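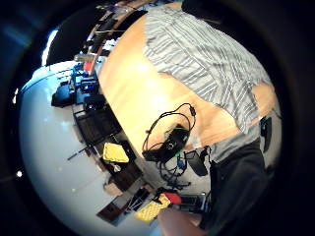 *Fig. 1. Striped garment and coiled black cable on a round wooden table.*

## Session 2: Putting an outdoor concert on sale

Welcome back, everyone, and thank you for the lively discussion last time (I'm still turning over the point about encores and curfews!). These notes cover what we talked through on ticketing for outdoor concerts, with a few bits I ran out of time for. Please bring them along to the next session, as we'll be using the same worked case.

### Our worked case

We are following the Rumari Summer Evenings, a short run of open-air concerts in the walled garden at Lakotau. The garden holds 1,522 people when every chair is out, and the headline act is the singer Pakia, with the Urbańczyk Quartet opening for her. It's a lovely size to study, big enough that you need a proper plan and small enough that you can hold the whole thing in your head while you're learning.

### From capacity to tickets on sale

The number a venue can hold and the number you can sell are two different figures, and people new to this work mix them up all the time. Before a single ticket goes on sale at Lakotau, the following come off the top:

- 120 seats held back for the artists' guests, press and sponsors
- 200 seats kept for the members' presale

Taking away the guest seats leaves 1,402, and once the presale is set aside as well you have 1,202 for general sale. Do write these sums out in full in your coursework, even if they seem too simple to bother with. I like to be able to follow your thinking, and so will the box office manager you work for one day.

Unsold presale seats go back into the general pot. Decide beforehand when that happens and write it into the agreement with the promoter, as it is a dreary thing to argue over while the phones are ringing.

### Announcing the show

The Rumari team put out their line-up in March, with the presale opening first and the general sale following at 10am. A good announcement tells the reader who is playing, where, when tickets go on sale and where to buy them. It sounds obvious, I know, but go and read a handful of real ones and see how far down the page you have to travel to find the on-sale time.

We also talked about adding a second night. Ultan Mac Mathúna, who taught this module before me, used to say you should have the extra date agreed with the artist before the first one is announced, and then keep quiet about it until you've seen the early sales. I still think that's sound advice. Be careful with the word "only", though. If your poster promises an artist's only show of the summer and you then add another, the people who bought first may well feel a bit cross, and I can't say I'd blame them.

### For next time

1. Draft an announcement for Pakia's concert, no longer than 120 words.
2. Suppose the members buy only half of their presale seats. Work out the new general sale figure.
3. Read the section on refunds and bad weather in your course pack, and jot down 2 questions to bring with you.

Drafts can go in the tray outside my office or come by email, whichever suits you.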